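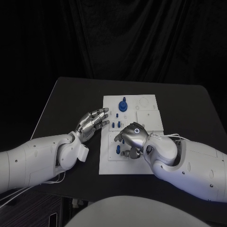

3.2 House rules for the bench

We came to the rules in this section slowly, and with a good deal of friendly argument between the bench team and Vandana Bajpai, who kept the log at Wultdale from June onwards. The Darko protocol, which we took as our starting point, says a lot about speed and force and very little about how a bench ought to be laid out, so we wrote that part ourselves.

Figure 4. Peg-and-knob board during a two-arm trial, with the right hand low over the board and the left hand held open near the middle pegs.

The first rule is that the background stays plain. As Figure 4 shows, we work on a dark table in front of a black curtain, and the blue parts stand out very nicely against the white board. The second is that a hand with no part to hold is kept open, fingers extended (Fiachra Phelan argued for a closed fist, and we did try it for a while). The third concerns cables – they must be looked over before every session, and any loop that could reach the board is tied back.

We logged 862 trials under these rules and kept 825 of them. Of the 37 we set aside, 8 were stopped by the operator over a cable, and the rest had gaps in the joint records. We would gladly see other groups try the rules on their own boards, and tell us where they pinch.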